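Hutlow Stain Log, release 3

A table of cleaning jobs, what was spilled, what was put on it, and whether anybody was pleased with the result. Released 22 Sep 2018. It replaces release 2, which had a carpet problem (see Known faults).

What you get

One CSV file, hutlow_jobs.csv, with 1,327 rows. Each row is one job on one surface. If a crew cleaned a sofa and the rug under it on the same visit, you will find two rows sharing a visit_id.

Columns

visit_id: a number, meaningless outside this file
surface: one of 8 values, from "wool carpet" to "other"
soil: free text, as the crew typed it
product: what was applied first
passes: how many times they went over it
minutes: time on the job, including setup, excluding lunch (we hope)
outcome: gone, faded, same, worse

There are 3 rows marked "worse." We suspect the true figure is higher, but crews fill in this column themselves.

Where it came from

Jobs were logged on Tetell handsets by crews working for Trummer, a residential and small-office cleaning outfit. The original export held 3,000 rows. We dropped duplicates, test entries, quotes that never turned into work, and a long run of rows where the soil field said only "yuck." Addresses and customer names were removed before the file reached us, and we read every free text field again to catch the stragglers.

Spelling in the soil column is untouched. There are more ways to write "mildew" than you would expect, and a normalizing script is still on the list.

Known faults

Release 2 merged "carpet tile" into "wool carpet," which made wool look indestructible. Fixed. If you published anything on the strength of it, our sympathies.

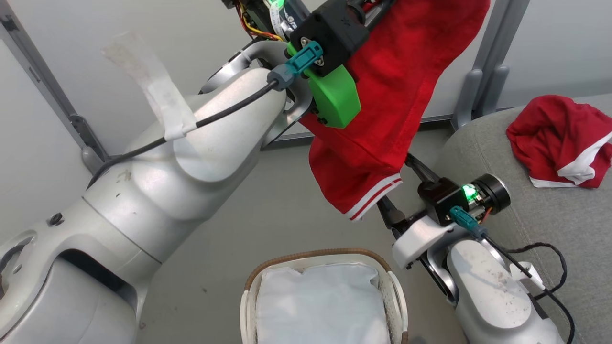 Jobs from December are thin and lean heavily toward red wine. Please don't conclude anything about the rest of the year from them.

The product column uses crew shorthand. "Tastix" covers both the spray and the concentrate, and the handset gave no way to tell them apart. Dilution was not recorded at all.

Reasonable uses

Estimating job times, teaching people to clean up messy text, settling minor arguments about grease. It is not a guide to what is safe on your grandmother's curtains. Read the label.

Corrections

Open an issue with the visit_id and the column name. "The data is wrong" has been submitted already.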